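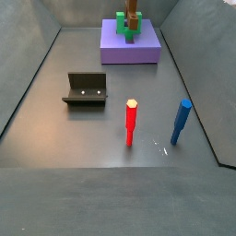
1/ Flat-pack furniture, a thread. Built a wardrobe, a bed and half a desk since Monday and I have opinions

2/ Wardrobe first. It's a Gerlach, secondhand, bought off a guy named Oddur Thoroddsen who swore all the hardware was in the bag. It was all in the bag. Plus hardware from something else. Took me an hour to sort which was which

3/ Sort your screws BEFORE you start. Muffin tin. One size per cup. Do not put them on the carpet, I don't care how careful you are

4/ Also read the whole booklet once, sitting down, with coffee. I skipped this on the bed and put the center rail in upside down. Found out at step 14. Had to go back to step 5

5/ About those booklets. Why are there no words anymore. I get it, one booklet for every country. But a tiny drawing of a panel with a tiny arrow is not telling me which side is the front

6/ What I do now: find the raw edges. Every panel has at least one edge with no finish on it. That edge goes to the wall or the floor. Pencil a B for back on it right when it comes out of the box. Saved me twice on the wardrobe

7/ Dowels. If it goes in with your thumb, good. If it needs a mallet, ok, rubber one, gently. If it needs a real hammer you have the wrong hole, stop

8/ same goes for slots. people force slots. A part that's meant to sit in a slot should start to go in by hand, and if it wont start it's either backwards or there's crud in the groove 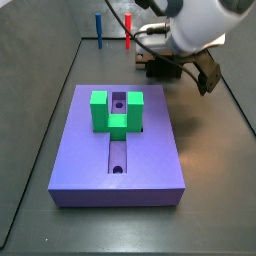
Green U, stem in the slot. Purple block.

9/ Anyway. Cam locks. The round metal things you turn with a screwdriver. Turn til it's snug and then quit. I cracked the side of a Restik bookcase in 2019 going for one more quarter turn and I still think about it

10/ Power drill: ok for taking stuff apart. For putting together, lowest setting and do the last bit by hand. Particle board strips if you look at it wrong

11/ If you already stripped a hole: toothpicks and wood glue. Pack it, snap them off flush, let it sit overnight, screw goes back in like new. My neighbor Aksel Mikkelsen showed me this and I've used it on everything incl. a door hinge

12/ Money part since someone asked. Wardrobe was 110 used. Same one new is 900. Nine hundred!! For a box with a pole in it

13/ Bed frame was 196 new from Clotetti, fine, no complaints except the slats come rolled up in plastic strap and they WILL hit you in the face when you cut it. Stand to the side

14/ Measure your ceiling if you're building a wardrobe lying down. A tall one needs more room to tip up than it's height. I did not measure. Cleared the light fixture by a finger

15/ Then level it, then tighten everything, in that order. If the doors don't line up it's the floor 9 times out of 10. Folded cardboard under one foot til you find the shims

16/ And anchor it to the wall. Into a stud. Please. Kids or no kids. The strap is in the bag everyone throws out

17/ Desk is a Meltach, it's missing a leg bracket and support says two weeks. So it's leaning on the wall being a very large shelf for now

18/ Will post when the bracket shows up. If anyone has a spare for the left front leg, dms are open, I'll pay shipping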